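I want to write down how we are clearing the back store room, because three people asked me and I always explain it badly when I speak. So, a small thread.

The room was used by everyone at Marinho for eight years. When a person did not know where to put a thing, the thing went there. In March our lease changed and we must give back half of the space. Now it is my job, together with Iddrisu Tetteh, who has more patience than I have.

First rule: we do not sort on the floor. I am 52 and my back is not a friend of the floor. A box which is still being decided goes on a chair or on a table. A box which is decided can go down.

Second rule, from Iddrisu: one kind of thing in one box. I wanted to make boxes by room (kitchen, office, workshop) but he said we would open every box again to find one cable. He was right and I have told him so.

The table was the hardest part for me. Everything small finishes on a table. Cords, wrappers, sticks, a bottle, pieces of plastic that belong to something. For each piece I ask if I would walk to the shop to buy it again. If I would not walk, it goes.

Wrappers and broken plastic first. It is fast work and it gives courage. After this the cords, which I do sitting down, with tea.
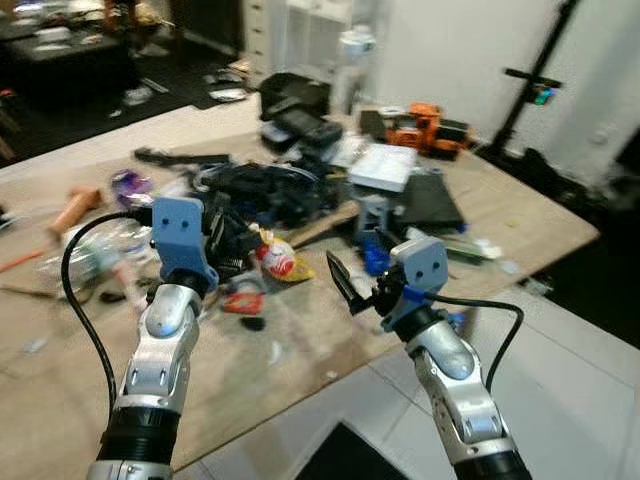
Table first, then the boxes on the chair and on the floor.

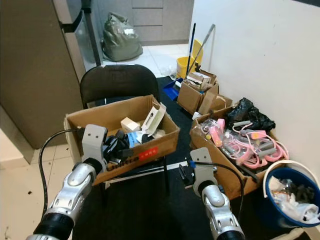
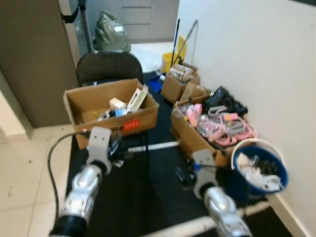 Somebody wrote to me: what do you do with a thing when you do not know what it belongs to? I put it in a bag with the month written on it, and if it is still in the bag after 20 weeks, I let it go.

Salamatu Mahama thinks 20 weeks is too long. She would give it until Friday's garbage, as she says for all things. We have not agreed and the bag is in my office for now.

The pink things with the gray handles stay in their plastic bags. They are bulky and they slide over each other, so this box looks fuller than it is. I tried to press them down and they came up again. It needs a bigger box, or two.

About flat packages: stand them up like books. You read the edges and you do not lift ten to reach one. I learned this from Adelino Prata when we both worked in Kurnthorpe, in a shop for paper goods, and I still do it with everything, also with baking trays at home.

Keep one bucket for plastic bags. Only one! When it is full, you must use bags from it before you add a new one. In my house this rule is broken every week, but in the store room it works quite well.

Label on the front side of the box, never on the top. The top disappears when you put another box on it. I know it is a simple thing. We had many boxes with a beautiful label on the top.

If a box has an old printed label from its first life, I write the new contents on a strip of paper tape next to it, in big letters. Albertina Pacheco opened one box two times last month because she believed the print.

What is left for next time: the shelf behind the door, and the paper archive. For the archive I wait for the answer of our accountant, so please do not throw any paper, even if it looks very old.

If you need boxes, ask me before you buy them. The strong ones with two layers we keep, the thin ones you can have. Come after four in the afternoon and bring your own tape.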